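Firside wedding guest book kit: my verdict

We got married in July and I'd ordered the Firside guest book about five minutes after getting engaged (I know, I know). It's a big linen-covered thing with slots for instant photos, two pens and a box of sticky corners. Lovely to hold, and the paper is thick enough that nothing bleeds through!

The corners are rubbish, though. My friend Kevser sat at the table during drinks sticking people back in, bless her, and by the speeches she'd switched to glue.

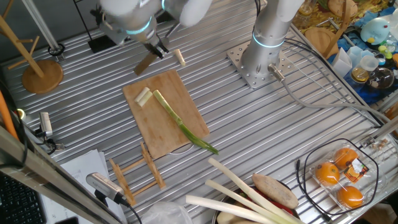
Spring onion, part-way through chopping.

Pens were fine, if a bit scratchy. The box says it holds 500 photos, but with messages squeezed in as well ours felt full well before that. I'd still buy it again, just with proper glue dots from the start, and I'd put it near the bar so people find it.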